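Glaze notebook, March – Letis white, round whatever we're on now

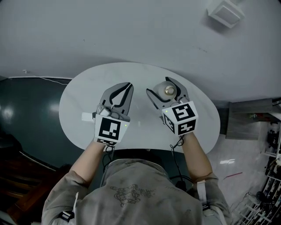 At the white oval table, gray sweatshirt.

OK so, catching up, I've let three days go by without writing anything and my pocket is full of masking tape with numbers on it. Going to put it all down before I lose the tape.

Where we were: Letis is the satin white we want for the dinner plates, and it has been crawling on the rims. Not all the rims. The mugs are fine, the small bowls are mostly fine, the plates look like something nibbled them. Liam Birkett thinks dusty bisque, I think the glaze is shrinking too much as it dries, and we've been going back and forth on it since before the Sepúlveda Street sale (which went great, by the way, we are out of the blue tumblers completely and I need to throw more).

So I mixed a fresh 2,000 gram batch from the new bags to get rid of the question of whether the old bucket was just old. Sieved it twice through the 80 mesh. It took forever the first time through and about a minute the second. New water, new bucket, lid rinsed. I added the Epsom salt solution at the end, a teaspoon at a time, and quit after two when it started to feel like cream on the stick. Last time I put in three and it turned to pudding overnight, so two!

Left it to sit overnight and checked it in the morning. Hardly any settling, a soft layer at the bottom that stirred right back in. Happy with that.

Then I finally weighed the old bucket, which I'd been putting off. 3,849 grams with the bucket and the lid, so there's still a good amount of glaze in there and I don't want to toss it. It's been topped up with water who knows how many times and I don't trust it on plates. My vote is we keep it for the insides of mugs, where it has behaved. Somebody please write MUGS ONLY on the lid with the fat marker if you get there before me. The fat marker is in the drawer with the rib tools.

Tiles. I made four groups out of the Wisdale stoneware, since that's what the plates are, and bent each one into an L so there'd be an edge and a corner to look at. Group A got wiped with a damp sponge and dried until the next day. Group B got wiped and glazed right after. Group C got nothing, straight off the shelf with whatever was on it. Group D was C plus I rubbed my thumb along the edge on purpose, because I'd used hand lotion that morning and figured I might as well learn something from it.

All of them dipped for a count of three, tongs, new batch. Marked on the back with iron oxide.

While they dried I looked at them with the hand lens. D had fine cracks along the thumbed edge in maybe ten minutes. C had a few at the corners. A and B looked the same to me, smooth and a bit powdery. I was a little annoyed about C because that's a point for Liam.

Bisque side note: the load these came out of was the one where the Rollau shut off at 1,806 and I wasn't sure if that was the cutoff or a hiccup. The witness cone was bent, a bit lazy but bent, so I called it done. The ware is maybe more thirsty than usual. A three count dip gave a thicker coat than I'm used to, I scratched through one with a pin and it looked like a good bit more than a dime's thickness. That's a point for me, if anyone is keeping score. Thick coat, more shrinkage, more crawling. So on the next round I want to try a two count, and also thin a little.

For thinning I pulled some 300 ml into the yogurt tub and added water by the spoonful until a three count came out looking right. Five spoons. I forgot to write down which spoon. It was the bent one, I think, and I'll redo it with the syringe tomorrow so we have a number we can use.

Fired A through D on the middle shelf, cone 6, slow cool. Opened it too early, as usual, and stood there with the lid propped on the first brick like a kid at an oven door. Results:

A – clean. Good satin, edge nicely covered. One pinhole on the back of the second tile.
B – clean too, slightly thinner, a bit of the clay warming through at the edge, which I like better than A, to be frank. Pretty!
C – crawled at two corners, small.
D – crawled all along the thumb line, bare clay showing. You could practically take my fingerprint.

So it's both of us. Dust and grease start it and the thick coat makes it worse. I told Liam over lunch and he said he'd take a half point and the last of the pretzels.

What we do from here on, until something changes my mind:
Wipe every plate, rim last, fresh water in the bowl when it goes cloudy.
Hands washed, no lotion. Gloves are fine if you can stand them, I can't.
Two count dip on anything from that last bisque load.
If you see cracks while it's drying, rub them down with a dry finger before it goes in. Don't add more glaze on top, I tried that in the fall and it slid.

Still open: I'd like to know if calcining half the kaolin fixes this for good. We have a bag of it, unopened, under the wedging bench. It'd mean a new test batch and I'd want to do it small, 500 at most, and run it next to the current one on the same tiles. Also the plates that already crawled, there are six of them. I could heat them up and dab glaze in the bare spots and refire. I've done it with bowls and it came out so-so. Might do two and see.

Need: more iron oxide, a sponge that isn't falling apart, cone 6 bars. And the syringe is missing its cap again.

Plates go in tomorrow if the second shelf is dry.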